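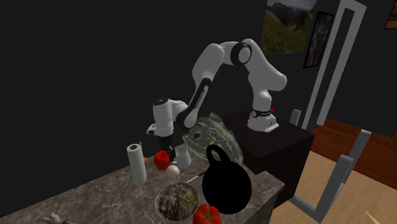
Plarken writes house rules for kitchen robots. We started in a rented unit in Jondon with 2 desks and a lot of arguing over where an arm should be allowed to park. Still arguing. Our base rule – the arm gets its own mount, off the counter, on something like the dark cabinet we use. Fingers stop above the items before any grasp. Eggs next to a kettlebell is a layout we test on purpose, heavy beside fragile, becuase real counters look like that.

The rulebook is called Danano. 247 checks, 5 chapters, free to read. Plain words only. If a shop can't follow a rule without calling us, we rewrite it.

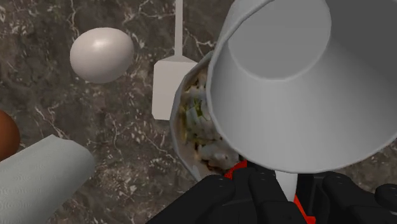 Page last changed: December

Cups get a chapter to themselves. How to hold one by the base, which way the open end may face, what's allowed to be behind it. A bowl of food behind a held cup means slow speed, every time. Same for eggs.

Simulation comes first. No rule goes to hardware until it has passed 3 clean runs on screen – no exceptions, not even for us.

Who uses it: small labs, cooking schools, the integrators at Macedo. We don't sell robots and dont take money from people who do. Reviews are paid by the hour, rates on the contact page.

Found a rule that makes no sense? Send the chapter and check number. We read everything, replies can be slow.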